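Section 3. Good practice for two-arm units in lived-in rooms

Applies to: Grundow two-arm mobile units with Ollow wrist housings
Revision dated February 22, 2025

If you have come straight here from the unpacking section, welcome, and please take a few minutes over this one before you turn anything on. Most of what follows is a matter of good household manners, written down so that everybody who works with the unit does things the same way. The Sikmont house rules, which many of our customers follow, are stricter than ours in a couple of places, and where the two differ you should go with whichever asks more of you.

3.1 Checking the fingers before a session

The fingers do all the touching, so they come first. With the unit in Hold, go through the following.

1. Put the unit in Hold and wait for the tone. Leave your hands out of the gap until you have heard it.
2. Open both grippers fully from the control tablet, and see that the two fingers of each one line up at the tips.
3. Look along the black covering of every finger. Dust and light scuffs are ordinary wear and can stay in service once wiped. Splits, lifted edges and soft spots can't, and the finger should be changed.
4. Wipe with a cloth dampened in plain water. No solvents, please, and no kitchen sprays, however mild the label says they are.
5. Write the result in the session log, even when there is nothing to report.

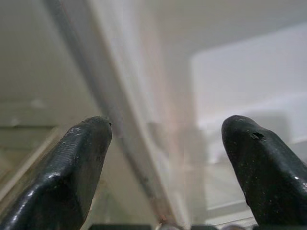

Hồ wrote in after the September revision to say that step 5 gets skipped more than any other, and that in a shared workspace the log is the only way the afternoon operator learns what the morning operator saw. Could we make it a condition of starting, and stop treating it as a courtesy?

We thought that was a very fair point, and so from this revision the log entry is required. If the entry is missing, the unit stays in Hold. Fingers are also replaced at 2000 grip cycles regardless of how good they look, and the tablet will remind you as the number comes up.

3.2 Getting the room ready

You don't need a laboratory. People run these units in kitchens, spare rooms and family rooms with the usual belongings in them, and the rules are meant to work there. What you do need is to know what is on the floor and what is likely to move, and to decide beforehand which things the arms are allowed to touch.

1. Walk the route yourself, from the starting spot to the work and back again, looking down the whole way.
2. Decide about each loose item within reach. Either it is part of the task, in which case it goes on the task sheet, or it is moved away.
3. Chairs count as movable objects, even when you have no plans to move them. So do cartons, long handles and anything draped over a chair back.
4. On polished tile or stone, run the base at the lowest speed setting until you are satisfied with how it stops.
5. Tell everyone in the home that a session is starting. Children and pets stay out of the room until you have called the end of it, and yes, this includes the very calm dog.

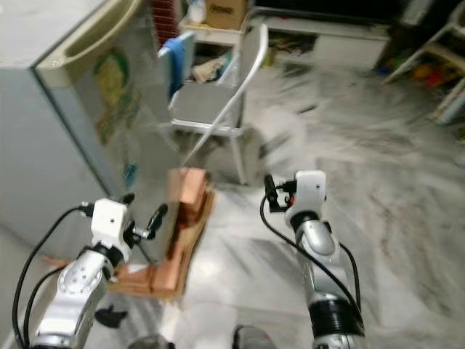
Figure 3-2. Both arms near a cardboard box on a tiled floor, with a chair and refrigerator close by.

Note: A folded or flattened box is harder to work around than a square one, as its flaps can spring up when nudged. Enter it on the task sheet as a deformable item.

3.3 Cables

Each wrist has its own cable, and each cable needs enough slack for the full swing of the arm. It is tempting to tape everything down neatly, and we understand the urge, but a taped cable will pull at the connector the first time the arm reaches out. Let the loop hang naturally and check it in three positions: arms low, arms forward, arms raised.

CAUTION: Never free a snagged cable while the arm is powered. Press Stop, wait for the tone, and then unhook it by hand.

If a cable catches on the same piece of furniture twice in one session, end the session and move the furniture. We have heard every argument for carrying on, some of them very persuasive, and the answer is still to move the furniture. 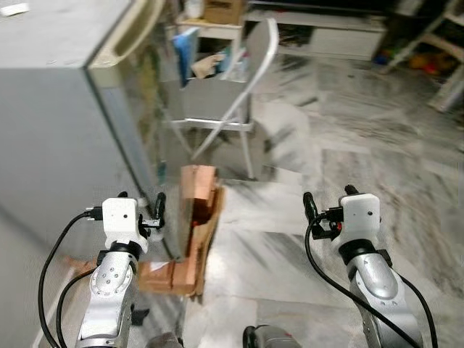 The same patience applies to where you stand. The operator's place is behind the base and a little to one side, within arm's reach of the stop control, and it remains the operator's place for the whole session. A second person is welcome to watch from the doorway. If that person wants to come closer, put the unit in Hold first, have your conversation, and start again when the room is clear.

3.4 Working at an open appliance door

Refrigerators deserve a heading of their own. The door swings, the bins can be knocked out of their rails, and an arm inside the cabinet has much less room than it seems to have from where you are standing.

1. Empty the door bins before a practice session. Glass jars in particular should go somewhere else altogether.
2. Open the door by hand the first time and note how far it travels and whether it drifts.
3. Set the reach limit for the cabinet on the tablet. The factory value is 74 percent of full reach, and we suggest you leave it there until you know the appliance well.
4. Begin with a soft, light practice object. Food can wait.
5. Use one arm near the door and keep the other still, until you are comfortable with the spacing.
6. Close the door by hand at the end and check that the seal sits flat all the way along.
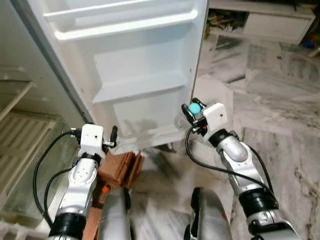 Figure 3-4. Small ball held in the right gripper beside an open refrigerator door.

CAUTION: Do not let either arm lean on the door or on a bin. Neither is built to carry the load, and the hinge will suffer before the arm does.

Note: If the unit stops by itself with an object in its grip, support the object with your hand before choosing Release. The fingers open promptly and will not wait for you.

3.5 Ending the session

Bring both arms to the rest position, choose Hold, wait for the tone, and then switch off at the base. Go over the fingers once more while they are in front of you, complete the log, and let the household know they can have their kitchen back. Keep completed logs for 3 years, on paper or on the tablet, whichever you are more likely to find again.

For changing a worn finger, go on to Section 4.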